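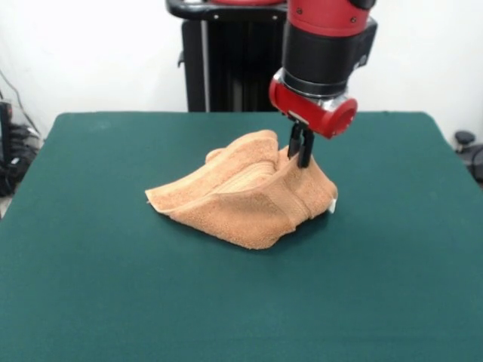 By Marichka Horobets

My towels got so stiff last winter that I was using one as a doormat. I'd been blaming the towels. Then I moved a few streets over, into a house with softer water, and the same tired old set came out of the wash feeling almost decent. So the problem was buildup, mostly detergent, and you can get it out at home in an afternoon. The word for it is stripping, which sounds more dramatic than it is.

You need a bathtub (or a big bucket if you only have a couple of towels), very hot water, borax, washing soda and your regular powdered detergent. Start with towels that are already clean. I skipped that the first time and ended up with a tub of gray soup and no idea what was buildup and what was plain dirt.

Sort by color first. Hot water pulls dye, and a red hand towel will happily turn everything else pink — ask me about my bath mat. Pale towels can soak together, dark ones go in their own batch.

Fill the tub as hot as your tap will go, deep enough to cover everything. For a full tub I use a quarter cup of borax, a quarter cup of washing soda and half a cup of detergent. Wear gloves and stir it with a wooden spoon until the powder is gone, then push the towels under.

Now leave it for four hours or so. I give mine a stir whenever I walk past. The water goes cloudy, then kind of beige, and it's disgusting and very satisfying!

Drain the tub, squeeze out what you can, and run everything through the washer on a plain hot cycle with no detergent at all. If you still see suds through the door, run it again. Mine took 2 rinses, and my friend Anel Pillay's needed a third — she pours softener like it's gravy.

Give each towel a good hard snap before drying to lift the loops. Dryer on medium, no dryer sheets. If you line dry, ten minutes of tumbling afterward helps a lot.

After that, use half the detergent you think you need and skip the softener on towels completely. I strip mine maybe twice a year, usually once in July when the beach towels start to smell funny.

Related posts
Getting sunscreen stains out of white cotton
How to clean a front-loader door seal
Can you wash a feather pillow at home?
Turning old bath towels into cleaning rags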